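## Lab 6 — Plate tasks with two hands

Endeo section, July. Read this before your bench slot and bring your Skedlow booking code. Each group records with one food item and the pink plate.

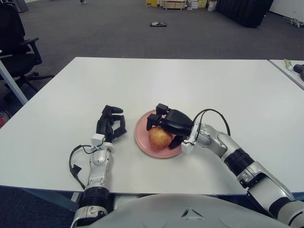
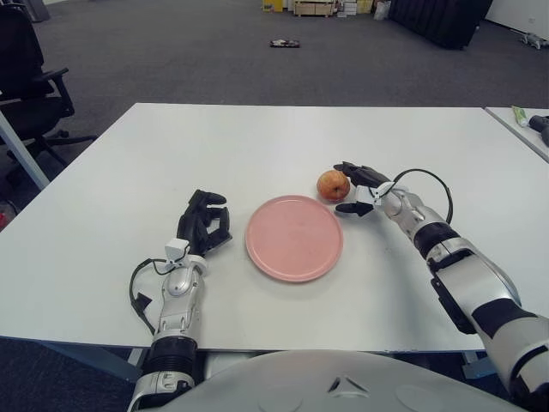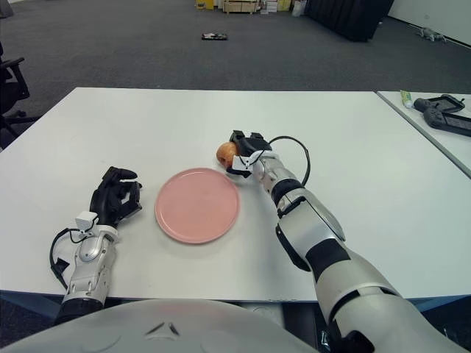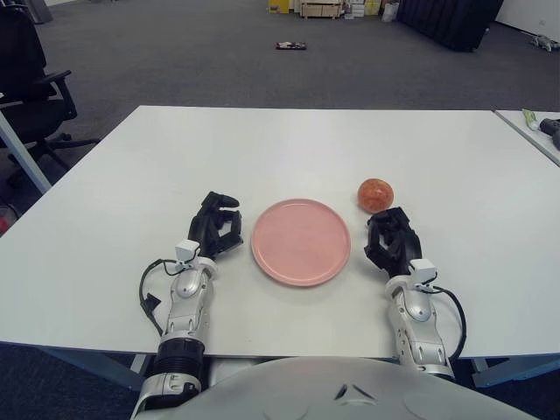

Grading is by log file, so label every attempt when you finish it. The class set now holds 3,157 attempts, and 106 of them were rejected last term for missing labels. Write down the item, which arm did the work, and where the item was relative to the plate. For fruit lifted in the right hand with the plate still empty, the label is "held", even if it is close to the rim. Use "placed" only once the hand has let go. The left arm stays on its own side of the plate — don't park it over the rim.

Upload to the Nunora folder by 5 p.m. The pass mark is 86.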